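Still learning to fold: an afternoon at Jitaru's home robotics workshop in Nirness

Thu 18 May

Ask the project lead at Jitaru what she would most like her robot to do and she doesn't mention cooking, or driving, or anything you might see in a film. "Towels," she says, putting the kettle on. "I have three children and one bathroom, so you can imagine!"

Her team has been teaching Bomus, their two-armed household robot, to tidy a bathroom since November. By her own reckoning they have made 400 tries at the towel job alone, and the machine has left the thing hanging decently in 131 of them. She is cheerful about that number, and rather proud of it too, as the first 100 tries gave them six.

"People see a towel and think it must be the easy bit," she says. "But a cup is the same shape every time you meet it. A towel is a new shape whenever you touch it, and when you pull one corner the other three go wandering off somewhere."
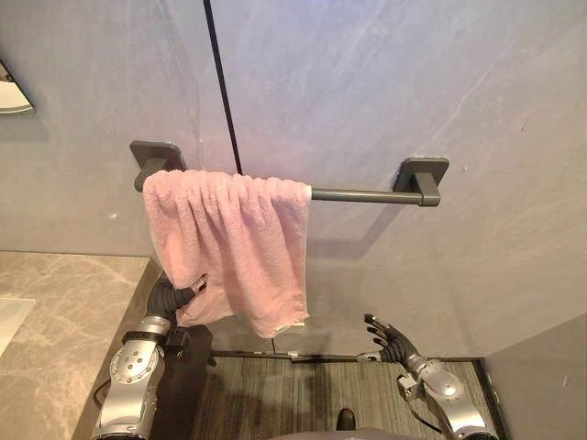 Left hand at the corner of the towel, right hand open and clear of it.

I wondered whether a fluffy towel was harder than a thin one. She laughed and said the whole office argues about this over lunch. Her own view is that thick pile is kinder to the fingers, which can get a proper hold, but much worse for the cameras, which have to find an edge among all those soft folds. The hem helps, she told me, and she now buys towels with that in mind (her mother thinks she has gone quite mad).

So could it do the chores in my house yet? "No, my love," she said, very kindly. "It could have a go at one of them, with one of us standing by."
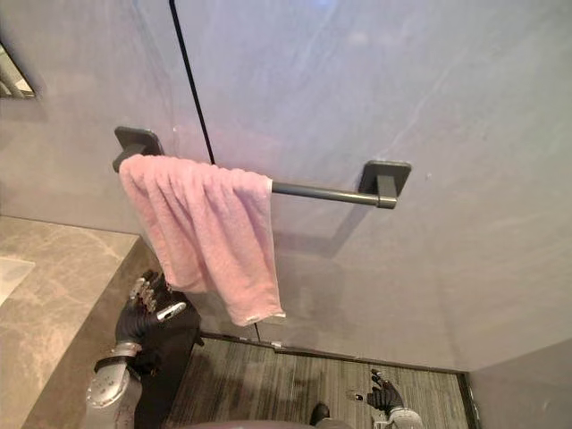
The pink towel over its bar, with bare rail to spare on the right.

She would like to try Bomus in a small guest house in Jodley next, where the bathrooms are all alike and the owner is patient. Bed-making is a long way off and ironing she won't discuss. "What I'd call finished," she said, topping up my tea, "is when I can go downstairs while it's working and forget to listen out for it."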